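Part 5. Getting to Know Your Marble-Pattern Tabletop

By now your Ovora top should be resting on its supports, and we hope you'll take a minute to enjoy it before the next few steps! The veining is busy on purpose (Genalyn Manalo, who drew it for us, went through 24 versions before she was happy), and it does a lovely job of hiding crumbs, so please clean by touch as well as by eye.

1. Wipe the whole surface with a soft cloth, lukewarm water and a drop of dish soap. Work from the back toward the front.

2. Dry it with a second cloth. Go slowly over the darker veins, where a stray drip is easy to miss.

3. Check the back edge, where a thin metal strip meets the wall. Run a fingertip along it from one rear post to the other. It should feel even the whole way. 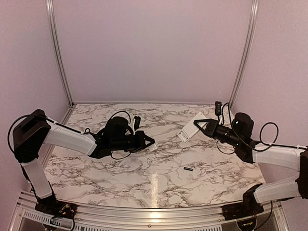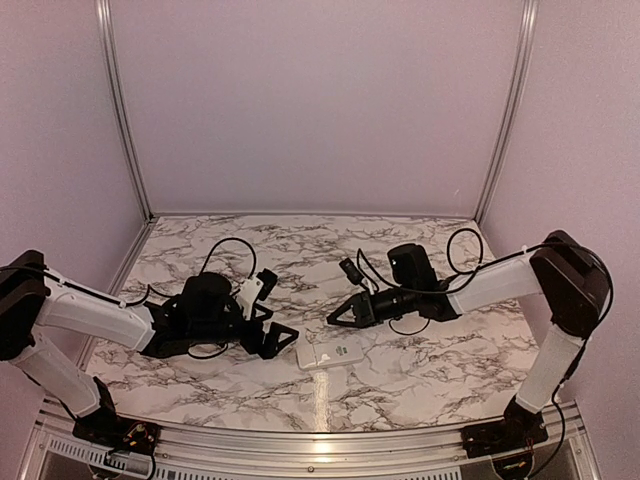 4. Look down the grooves in the two rear posts. Dust loves to settle there, and a dry, soft paintbrush lifts it out nicely.

5. Step back and look at the front edge, which has a slight curve to it. That gentle bow is part of the design, so please don't try to clamp it straight.

Note: Leave the top bare for 24 hours if you have used the Manditz sealer, and a little longer in a damp room.

Caution: No scouring pads, bleach or vinegar, please. They dull the finish, and we have no way of bringing the shine back.

If the strip feels loose, turn to Part 9 before going any further.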